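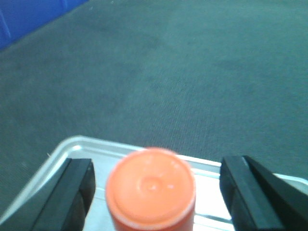
Section 7. Setting the gripper and the wrist camera

This section explains how to set the two-finger gripper of the Resard arm after it is mounted on the base, and how to check that the wrist camera sees the fingers correctly. Please finish the cable work in the section before this one first. You will need the metal tray, one round test part with a closed top, the 3 mm hex key from the Zerna tool bag, and a clean dry cloth.

CAUTION: Keep your hands away from the fingers when the arm has power. The fingers can close without sound.

7.1 Prepare the work area

1. Put the tray flat on the floor in front of the arm. Carpet is allowed if it is short and the tray does not rock. If the tray rocks, put a hard board under it.
2. Move storage boxes and bags out of the reach of the arm. They may stay in the view of the camera, but the arm must not be able to touch them.
3. Wipe the tray with the cloth.
4. Switch on the room light. Use light from the ceiling and do not point a desk lamp at the tray.

Note: A metal tray always gives some white glare. This is acceptable when the rim of the test part can still be seen all the way to the lower border of the picture. If the glare covers the rim, turn the tray a little and look again.

7.2 Set the fingers

1. Switch off the arm and wait until the lamp on the base is dark.
2. Loosen the two screws on each finger by half a turn. Do not remove them.
3. Push both fingers up against the stop, with the flat faces toward each other.
4. Tighten the screws by hand, first the inner one, then the outer one.
5. Switch on the arm. Open the Wi panel on your computer and choose Gripper, then Open.
6. Wait until the panel shows the position value 621. A lower value means that the fingers are not fully open. In this case switch off and repeat from step 2.

CAUTION: Do not use thread glue on these screws. The fingers are wearing parts and you will have to take them off again.

7.3 Check the camera view

1. Place the test part upright on the tray. A cylinder in a strong color, for example orange, is easier to judge on metal than a gray one.
2. In the Wi panel choose Pose, then Above Part. The arm moves slowly and stops over the tray.
3. Look at the live picture. One finger must come in from the lower left corner and the other from the lower right corner. The part must stand between them, with a clear gap on each side.
4. Compare the two gaps. If one is clearly smaller, use the arrow keys to move the gripper sideways in small steps until they look the same.
5. Press Store. The panel answers with code 117.

It is normal that the lower border of the picture cuts the part and the fingers. The camera looks forward past the fingers, so floor behind the tray is also in view. A slightly soft picture is normal too, but the edge between the tray and the floor must be easy to find. If it is not, clean the lens with the dry cloth and look again.

7.4 First closing test

1. Set the force to Low.
2. Choose Gripper, then Close. Both fingers should touch the part at the same moment. If the part slides on the tray before the second finger arrives, go back to 7.3, step 4.
3. Choose Lift. The arm raises the part by one hand width and waits.
4. Choose Lower, then Open.
5. Do the test three times - always with the part in a slightly different place.

If the panel shows code 409, the fingers have closed without finding a part. Check that the part is upright and that the pose was stored, then start again from 7.3.

7.5 Care

Check the finger screws once a week. Clean the flat faces with a cloth that is a little damp, never with oil. When a face feels smooth as glass, order a new pair from Stustside and replace both fingers together. After every change of fingers you must repeat 7.2 to 7.4 completely.

Text of this section last changed: 26/07/2026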